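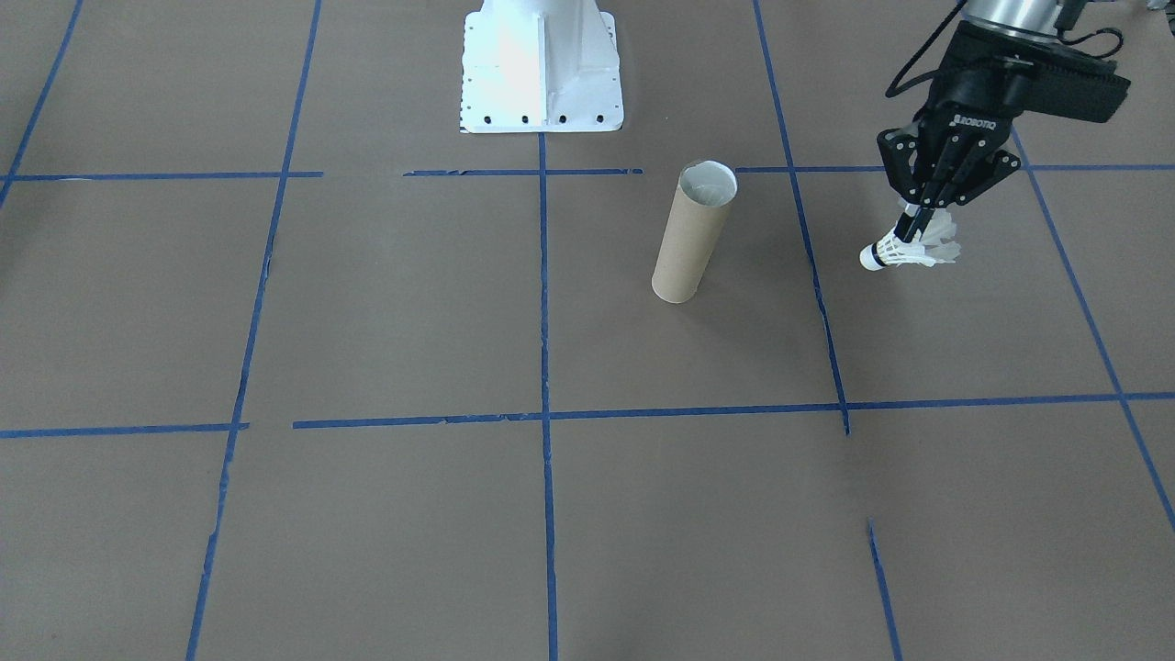 Gripper Comparison Working Group: Minutes

Meeting held 6/4/23, small meeting room, Partington building
Present: four members of the working group, plus one guest from the software side for items 3 and 5
Apologies: one

1. Minutes of the last meeting

Accepted with one correction. Under "Suction," the text said the Skivico cup had been ruled out for all soft objects. It was ruled out for objects with holes or gaps in the surface. The file copy has been changed.

2. Actions carried over

Paper for the work surface: done. The new paper is matte and the glare problem on the overhead view is much reduced. The pedestal still comes out too bright on the current exposure setting. See item 5.

Tape grid: done, with comments. The blue tape is lifting in places along the left vertical line and the ends do not all meet. One member asked whether it should be redone. Agreed to leave it for now. The grid is used by the operator to place objects in the right panel and is not read by the software, so small gaps do not affect scores. It will be replaced when the paper is replaced.

Spare finger pads from Sisusia: not received. The order was confirmed but no ship date was given. Carried over.

Shared log sheet: done. Everyone is asked to use the new columns. Two people were still filling in the old sheet last week and their entries had to be copied across by hand.

3. Results so far, linkage gripper against parallel gripper

The group went through the log. The total number of logged attempts is 1387, counting both grippers and all objects. Of these, 1218 are usable. The rest were dropped for one of these causes: object placed in the wrong panel, log entry missing the gripper name, arm stopped by the operator before contact, or video not saved.

The guest asked how many of the dropped attempts were operator stops. The log does not separate them. It was agreed that it should, as an operator stop before contact often means the approach was bad, and leaving those out makes the gripper look better than it is. A column will be added.

Discussion by object:

Cardboard tube, standing. The parallel gripper does well when the tube is upright and the approach is from the side. The linkage gripper also holds it, but the fingers tend to push the tube over on approach if the opening is not wide enough. The operators have been opening the fingers fully before moving in, and this has helped. It costs time on each attempt. No change to the script until the timing has been looked at.

Cardboard tube, top rim. Picking by the rim was tried at the request of the software side. Both grippers crushed the rim on the default force. At the lower force both held it, but the tube swung. A crushed tube should be swapped out right away and the swap noted. It was pointed out that several attempts in a row were made on the same bent tube and these may have to be marked.

Shuttlecock. This was added to the set as a light object with two very different ends. The cork is firm and the feathers are not. The group agreed it has been the most useful object so far for telling the two grippers apart. The linkage gripper has been able to hold it sideways with the fingers closing partly over the skirt. With the parallel gripper, operators have mostly had to go for the cork, and if the shuttlecock rolls during the approach the grip is lost.

There was a disagreement over what counts as a success. One view was that any hold that lasts through the lift and the move is a success. The other was that a hold which bends the feathers should be scored lower. Agreed: the hold will be scored as before, and damage will go in its own column with three values (none, slight, replace object). Past attempts will not be rescored for damage because the close-up video does not exist for most of them.

Shuttlecock into tube. One operator had started trying to bring the shuttlecock over to the open end of the tube and place it there cork first. This is not in the test plan. The group liked it as a second-stage task since it needs a steady grip and a known angle at the wrist. Points raised:

- The tube is light and moves if touched. Fixing it down would make the task easier to repeat but less like real use.
- The opening is narrow compared with the skirt, so the result would be the cork resting in the top of the tube and the feathers staying outside. That has to be written down as the goal, or operators will score it differently.
- The wrist has to turn the shuttlecock from sideways to cork down before placing. The cable at the wrist limits this turn in one direction.

Agreed to run a short trial of 55 attempts with the linkage gripper only, tube not fixed, and bring the results to the next meeting. These are to be logged on a separate tab and kept out of the main totals.

4. Cable at the wrist

The gripper cable makes a loop out from the wrist and back over the top of the housing. Two operators reported that it comes close to the tall objects when the arm works low. One asked for it to be tied closer to the arm. The concern with tying it closer is that the last joint needs the slack to turn.

It was decided to try a clip higher up on the arm, leaving the loop at the wrist a little smaller than now. The joint must be turned by hand through its whole range, slowly, with the clip in place before any scripted run. If the cable pulls tight at any point the clip comes off and the cable goes back to how it was.

The same routing should be used for both grippers if possible. At present the two cables leave the housing at different places, and the parallel gripper has to be fitted with its cable on the other side. A note and a sketch will be added to the changeover sheet.

5. Cameras and lighting

The fixed view looking down on the paper is good enough for placing and for scoring most holds. It is weak in two respects. The front of the pedestal is overexposed, and the contact between finger and object is often hidden by the gripper itself.

On the first, the software guest said the overexposed part is not used for anything, but the automatic setting may be reacting to it and changing the rest of the picture. Exposure will be locked by hand. A test set will be taken at three settings with the lights as they are now. The white objects need checking most, as detail in the feathers goes first.

On the second, a side camera was proposed. There is one left over from the Wotgate work that could be mounted low on the right. Concerns were the extra load on the recording computer and the time to line up the two videos. The guest thought the load was acceptable if the side camera ran at a lower frame rate. Agreed to try it for a week. If more than a few videos fail to save, it comes out again.

Nothing is to be moved on the main camera mount during this week.

6. Controller settings

Closing speed and force have not been the same for all sessions. The log shows two different closing speeds for the linkage gripper, and it is not clear from the notes when the change was made. The member who looked into it believes the controller went back to its saved defaults after a restart and the session file was not loaded again.

From now on the session file is loaded at the start of every session, and the operator reads the speed and force from the controller screen and writes them at the top of the log sheet. The numbers are to be copied from the screen and not from the file.

Attempts made at the wrong speed will be marked but kept. Whether they stay in the final comparison will be decided once it is known how many there are.

A question was asked about using the same force value on both grippers. The scales on the two controllers do not match, so the same number does not mean the same force. The load cell will be used to make a small table for each gripper. This should have been done at the start and it is now the top item.

7. Objects to add

Suggestions were a sponge, a short length of rope, and a drinking glass. The glass was turned down for now because of breakage near the arm. The sponge and the rope were accepted. They will be added after the shuttlecock trial is finished so that operators are not learning several things at once.

It was also asked that spare shuttlecocks be bought in the same type. The feather kind is wanted, not the plastic kind.

8. Other business

The floor area past the right-hand tape line is being used to set down tools between runs. Tools are to go back on the cart.

The Skivico loan unit is due back at the end of June. Anyone who wants a last run with the suction cup should book it in the calendar.

Changeover between grippers is taking longer than planned. No decision. To be timed at the next two changeovers.

9. Actions

Load cell table for both grippers, before any more main runs
Add operator stop and damage columns to the log sheet
Run shuttlecock and tube trial, separate tab
Fit cable clip and check the full turn of the last joint
Lock exposure and take test set
Mount side camera and report on saved videos
Mark attempts logged at the wrong closing speed
Mark attempts made on the bent tube
Chase Sisusia for finger pads
Order spare shuttlecocks, sponge, and rope
Update changeover sheet with cable sketch

Next meeting: date to be set once the load cell work is finished.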